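Property Marking and Recovery Scheme, Canbridge: Progress Report to the Funder
Reporting period ending October
Prepared by Shona Yule, Scheme Manager

1. Position at the end of the period

The scheme is running to the agreed plan, with one work package behind. Marking sessions are complete in two of the three wards. The third ward, Prestard, has been delayed by the late supply of marking kits and will now be finished in the next period. Spending is within the approved budget and no virement is requested.

The grant covers three things: marking of household valuables, a register that officers can search when stolen goods are seized, and staff time to return goods to owners. Each is reported separately.

2. Marking

The target for the period was 100 households. The number completed was 54. All were in the two finished wards. Each household received a kit, a reference number and a window sticker. Bookings for Prestard have been taken and are being held until the kits arrive.

The original supplier could not meet the delivery date. An order has been placed with Sfakianakis at the same unit price. The marking fluid is of the same grade and does not need a change to the reading lamps already issued to the property store.

Residents have asked most often about marking bicycles and garden tools. Both are covered by the kit. Jewellery is harder to mark without damage, and the advice leaflet has been changed to recommend a photograph and a written description for small or finely worked pieces. The revised leaflet was approved by the crime reduction team and is in use.

3. Register

The register is held on Plitadex. Search by reference number has worked since the first month. Search by description was added in this period and is slower than specified when more than one term is entered. The fault has been reported and a correction is due before the next report.

Entries for jewellery now have separate fields for type, metal colour, surface pattern and fastening. Under the old form these were written in a single box, and the same kind of item could be recorded in several ways. Existing entries are being moved to the new fields by hand.

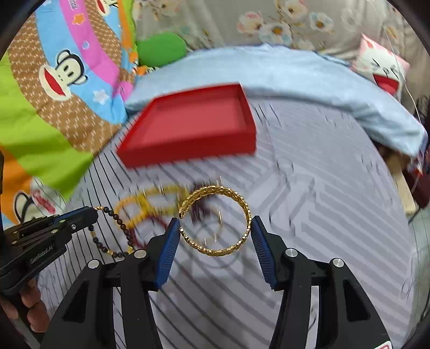 Figure 1. Gold-coloured open cuff bracelet with braided, leaf-like surface.

Metal is recorded by colour only unless a hallmark has been read or a valuer's note supplied. Staff have been reminded not to enter a carat value on the word of the owner.

4. Recovery and return

Following searches under warrant at addresses in the Canbridge area, 30 items were passed to the scheme for checking against the register. Of these, 14 were matched to an owner. The remaining items are in the property store and will be kept for the standard period. Descriptions have been sent to the neighbouring force areas.

Matched items needed as evidence cannot be returned until the case officer releases them. Owners have been told this in writing. The scheme has no control over release dates and suggests that future targets be set on matches made, with returns reported for information.

5. Staffing

The part-time register clerk post was vacant for part of the period. It has been filled on the same hours and grade. Training on the reading lamp and on continuity of evidence is complete. Training on the new register fields is still to be done.

6. Risks

Kit supply: medium. A second late delivery would push the Prestard sessions into winter, when evening attendance is lower.

Register search: medium. If the correction is late, checks by description will continue to need a member of staff at the store.

Storage: low. Shelf space is adequate for the present volume of seized goods.

7. Work planned for the next period

Finish marking sessions in Prestard.
Complete the transfer of jewellery entries to the new fields.
Test and accept the description search.
Train the register clerk and store staff on the revised form.

8. Decision requested

The funder is asked to agree that the outstanding marking target be carried into the next period at no extra cost. The kit money for those households has been committed but not yet invoiced.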